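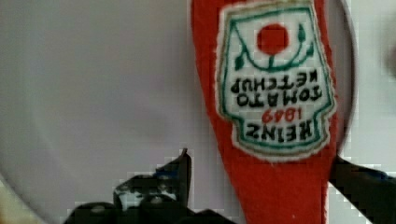

Why does ketchup sit still and then come out all at once?
The force on it has to pass a certain point before it flows at all, and once it does flow it gets thinner the faster it's pushed.

Food Physics, unit 3: thick liquids
Notes by Nazar Karpenko. Lab group meets in Wenulwood, bring the Khoury packet.

Viscosity = resistance to flow. Water low, honey high. Same number whether you stir slow or fast, as long as temperature stays put. That's a Newtonian fluid. Cooking oil, milk, plain sugar syrup all go here.

Most sauces don't behave. Words you need:

Yield stress. The push needed before anything moves. Mayo, mustard, ketchup, toothpaste. Below it the stuff acts like a soft solid and holds a peak on the spoon. Above it, flows.

Shear thinning. More push, less viscosity. Ketchup again, also most salad dressings with xanthan gum. A pinch of gum is plenty, see packet.

Shear thickening. Opposite. Cornstarch and water, lots of starch. Stir slow, fine. Hit it, goes stiff. Do not pour down the sink!!

Thixotropy. Time matters as well. Keep stirring at one speed and it keeps getting thinner, then builds back when you leave it alone. Yogurt recovers only partway, so a stirred cup never sets like it did before. People mix this up with shear thinning on every test. Shear thinning is about how hard, thixotropy is about how long.

Where it comes from: tomato ketchup is bits of cell wall and pectin in watery juice. The bits touch and make a weak network. Shaking breaks some of it. More solids = stronger network = higher yield stress. Finer grind changes it too, depends on the tomato, skip for now.

Lab: spread test
Small ring, fill level with sauce, lift straight up, wait 30 seconds, measure the puddle across. Do 5 runs per sauce and average. Wipe the plate inbetween. Room temp for everything, cold sauce reads too thick.
Anyone using the Stivent rotating cup: record speed AND time, otherwise the reading means nothing. Vasov spindle chart is taped inside the cabinet door, code 3020 is the one for sauces.

Write-up: one graph, push on the bottom axis, viscosity up the side. Label teh units. Straight flat line for syrup, falling curve for ketchup, rising curve for starch mix.

Reading: packet to p. 131, skip the math box on pipes.

Still to cover: why warm honey pours so fast, gels vs thick liquids, melted chocolate (has a yield stress, matters for coating).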